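3.2 Cloth handling on a covered table

The second group of household tasks concerns textiles. We selected thin cloths of one color, because a fold in such a cloth is easy to judge by eye and the start state can be made again without much effort. The task list was written by Liesbeth Prins and follows the order in which people usually treat laundry at home: spread, straighten, fold. 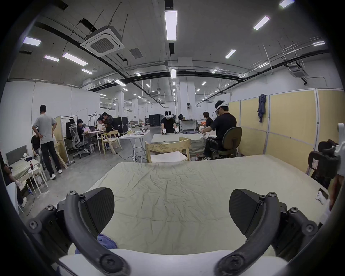
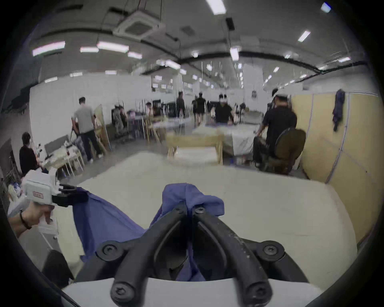
Figure 3. The blue cloth in the shared workroom: crumpled near the table (first picture), and held at a corner and at a raised fold (second picture).

3.3 Start states and folding steps

Each trial begins from one of 3 start states, which we call crumpled, half open and flat. For the crumpled state the cloth is pressed together by hand and dropped. It is not arranged after this, also when one corner is hidden under the rest.

To open the cloth, one corner is held while a second point is lifted and moved away from it. We found that the choice of the second point matters more than the speed of the movement - a fold taken from the middle often brings two layers together. A trial is stopped after 50 seconds.

In total 1,647 trials were kept. Anisa Osman marked the final state of each trial as open, partly open or failed. Trials where the table cover moved together with the cloth were marked separately and are discussed in Section 5.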